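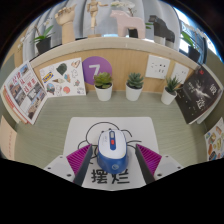

Apr 11, 2026. Dye bath notes, walnut hull batch, second go. Okay so I finally got the Cusi yarn soaking last night (200 g of it, in four skeins) and this morning it had gone a much warmer brown than the December batch, which I'm pretty happy about! I typed up the old recipe card while the pot was coming up to heat, tea in hand, and found I'd written "alum 28 g" on one line and left the water out completely. Thanks, past me. For the record I used enough to cover the skeins with a hand's width on top, and I'll measure it next time.

Danica thinks the warmth is from the hulls sitting longer before we strained them. Could be. I also swapped the scouring soap for the Stavine stuff, so that's two changes at once and I can't really say which one did it (sorry Jairo, I know, I know). Skein 3 is a bit streaky near the tie. I tied it too tight again, so figure-eights, loose, four ties per skein from now on.

Rinse water ran clear on the third change. Skeins are hanging by the back window, out of the sun. Nelly wants one for her lightfastness cards, so please don't wind them all up before she's cut her lengths.

Still to do: iron dip on half of skein 4, start with a tiny pinch and check it every minute. Ask Yhon if there are any hulls left in the freezer. The big strainer has a hole by the handle, use the cloth one.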